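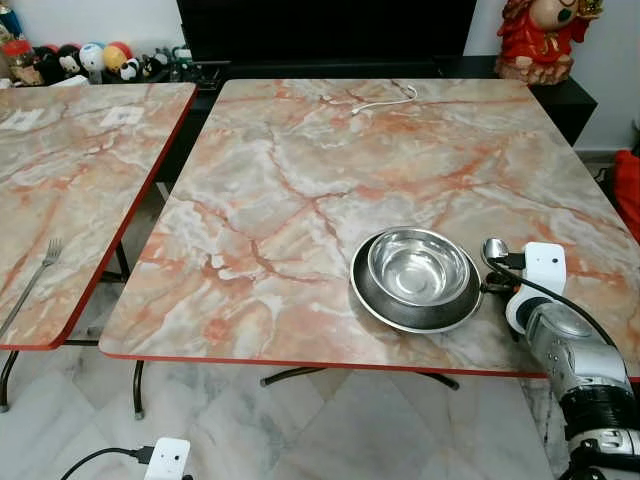 Figura 4. Cuencos de acero inoxidable sobre la mesa.

4. Registro de las llaves de seguridad

En este capítulo se describe cómo dar de alta las llaves físicas en el servidor Lekberg. Es necesario haber terminado el capítulo 3 y disponer de una cuenta de administrador. Los usuarios que vienen de la versión de abril deben leer primero la nota al final de la sección 4.2.

4.1 Preparación del servidor

1. Conecte el equipo de administración a la red interna. El registro no funciona por la red de invitados.
2. Abra la consola Girnby y compruebe que el puerto 3000 aparece como «activo».
3. Cambie la contraseña de fábrica. La nueva debe tener como mínimo 17 caracteres.
4. Guarde una copia del archivo de configuración en un soporte externo.

PRECAUCIÓN: No guarde la copia en el mismo servidor. Si el disco queda cifrado por un ataque, se pierde también la copia.

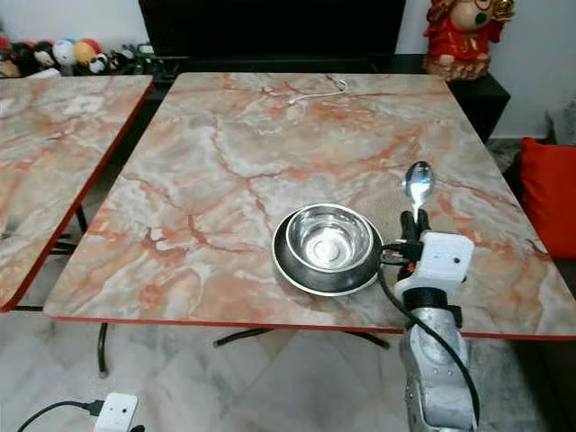 4.2 Alta de una llave

1. Inserte la llave en el puerto USB y espere hasta que la luz quede fija.
2. En el menú Usuarios, elija la persona y pulse «Añadir llave».
3. Escriba el PIN dos veces. La consola acepta tres errores; después la llave se bloquea —en este caso vea la sección 4.4—.
4. Toque el botón de la llave cuando la consola lo pida. Tiene 30 segundos para hacerlo, y si el tiempo se acaba,

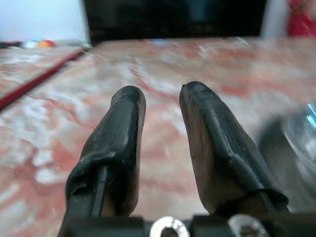

hay que volver al paso 2. El PIN ya escrito no se conserva.

Nota: Las llaves registradas en abril siguen siendo válidas, pero no permiten firmar órdenes de bloqueo. Para esta función hay que registrarlas de nuevo.

4.3 Llaves de reserva 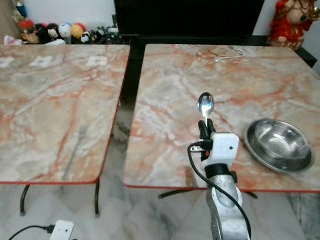 Cada administrador debe tener una segunda llave, registrada con el mismo procedimiento y con un PIN diferente. Marque cada llave de reserva con su número de inventario, nunca con el nombre de la persona. Para esto bastan etiquetas blancas y rectangulares, pequeñas, como las tres que están en fila sobre la mesa de la izquierda. Guarde las llaves marcadas en un armario cerrado y anote la entrega en el registro Aklow.

Para consultas sobre este capítulo: Helmi Hyvönen o Baltasar Espinoza, extensión 800.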